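About Rungrueang

Rungrueang is a small cooking school for people who live alone or cook in a very small kitchen. We started in January with one room above a tailor shop and a class of 11 students. Now we have two rooms, a reading corner and a class almost every evening.

The school was founded by Thitima Panyasiri and Ekkachai Wongsuwan. Thitima worked for many years in a hospital kitchen, where lunch for 100 patients must be ready at the same minute. Ekkachai was teaching evening courses in bookkeeping. They met because both of them rented a room without a stove, and both were tired of eating bread for dinner.

What we teach

Our main course is called First Kitchen. It has eight lessons and it is made for students, night workers, widowers, and anybody who has moved to a new city with one suitcase. We do not ask for any experience. We teach how to buy food for one person, how to keep rice safely until the next day, and how to cook vegetables, eggs and fish with the equipment that people really own. For many of our students this is a microwave and a kettle, so three of the eight lessons use only these.

We also have a shorter course, Soup and Rice, and a Saturday table where former students cook together and bring their own recipes. The Saturday table is free, but please write to us first, as there are not many chairs. 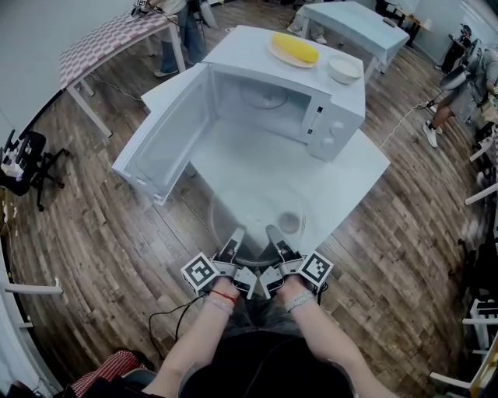
Maricel Dizon wrote to us after the second lesson that she had owned a microwave for nine years and used it only for coffee. She asked also if we could give the cooking times for weaker ovens, because the times in our booklet were too short for hers. She was right, and the new booklet has two columns of times.

The booklet

The booklet has 53 recipes, all for one person. Kulap Mahawong edits it and tests every recipe two times at home. We have printed 3,000 copies with the help of Brondoma, a printing house on our street. Students receive it at the first lesson. Other people can buy it at the front desk – we are sorry that we cannot send it by mail yet.

Fees and places

The fee for First Kitchen includes the food and the booklet. If the fee is difficult for you, please speak with Ekkachai. He keeps two places in each course at half price and he will not ask for papers.

Where to find us

We are in the Staltgate building, second floor, entrance from the yard. The bell has our name on it. The elevator is slow but it works.

Page updated 2024-11-06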